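How to Judge a Robot Chore Demo (Before You Believe It)

Every few months a video goes around of a robot tidying a desk, and people ask me if they should hold off on hiring help. My answer hasn't changed since February. Still, you can learn a lot from a demo if you watch it the right way. I use the same 4 steps each time, whether the clip is from Zitard, Tretodov or a student lab.

Step 1. Find out if it's real. A lot of this work is done in simulation, and there's nothing wrong with that. But a simulated desk has no crumbs, no sticky rings and no cables. Clean marble and a bare white wall should make you ask what happens in your kitchen.

Step 2. Name the chore in one sentence. "Tidy the desk" is too big. "Pick up the divided box and hold it steady" is a chore you can check.
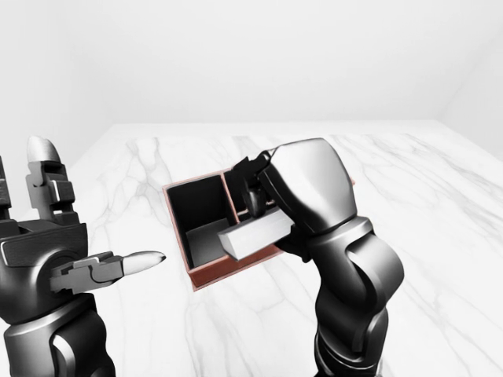 Write your sentence down before you press play. If you do it afterward, you'll end up describing whatever the robot managed to do and calling it a pass.

Step 3. Watch both hands. Two arms look impressive, but ask how much each one is doing. A person carrying a tray uses the second hand without thinking - to steady it, tilt it, catch whatever slides. If one robot hand does the gripping and the other hovers nearby, score it as a one-handed robot until you see otherwise.

Step 4. Look for the thing that could go wrong. On most desks that's a drink. Moving an organizer is easy enough with clear space all around it, and a lot harder with an open cup at one corner.

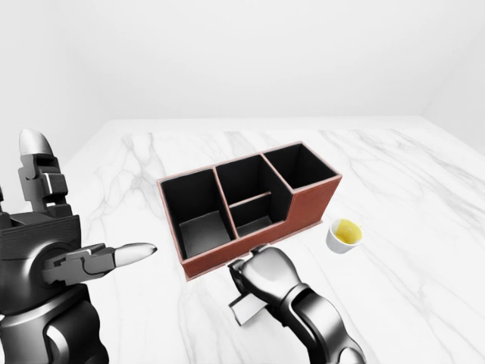 Desk organizer with a cup of yellow liquid near its right end, simulated.

Then ask for the number of tries. One good clip tells you very little. I'd want to see 50 attempts in a row, unedited, with the cup moved each time. When I put that to the people at Bielecka, I got a brochure.

My own scorecard is simple: 2 points for finishing the chore, none for nearly. So far nothing I've scored would be allowed near my desk at Tustley, and I keep my coffee in a mug with a lid.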